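Film 140: Reading the Nature Documentary
Notes for Unit 3 — Sound and Narration
Instructor: Eliseo Nava

Most of what you hear in a wildlife film was not recorded with the picture. Long lenses let a crew stand far from an animal, and a microphone at that distance picks up wind and the crew. Footsteps, wingbeats and chewing are usually made later by a foley artist and matched to the cut.

Terms to know

Sync sound: recorded at the same time as the picture.
Wild track: recorded on location without the camera running.
Foley: everyday sounds performed in a studio while watching the cut.
Room tone: the quiet sound of a space, used to cover gaps between edits. 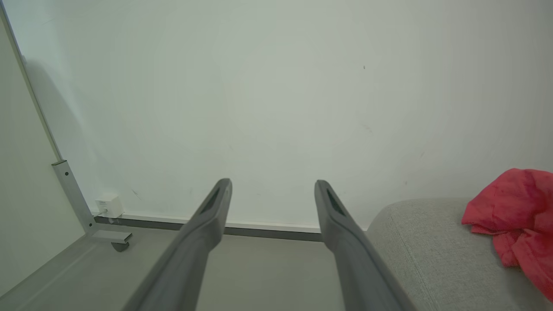

Room tone has an outdoor version, often called atmosphere or "atmos." Editors like to have at least 60 seconds of it for each location. Without it, every cut in the dialogue or effects leaves a hole that the audience will notice.

Our main example is Stirnside, a 40 minute film about a river estuary. Watch the first 15 minutes twice, once with the sound off. Write down where you expected the narrator to speak, then check your list against the second viewing. The heron sequence has no narration at all — pay attention to how the music takes over the job of telling you when to worry.

Narration does several kinds of work. It gives facts, it joins shots filmed on different days, and it assigns motives. The last of these causes the most argument. A line such as "she is looking for her mate" may fit the footage and still be a guess.
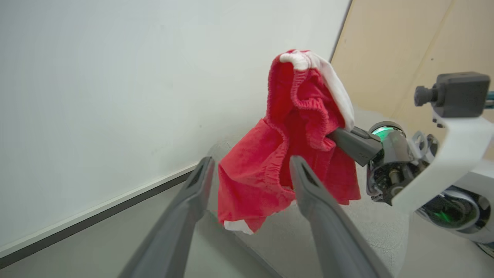 For September

Read the Lozano chapter on voice-over.
Choose one sequence from Stirnside or Pletum and write a new narration for it, no longer than one page.
Mark each sentence as fact, link or motive.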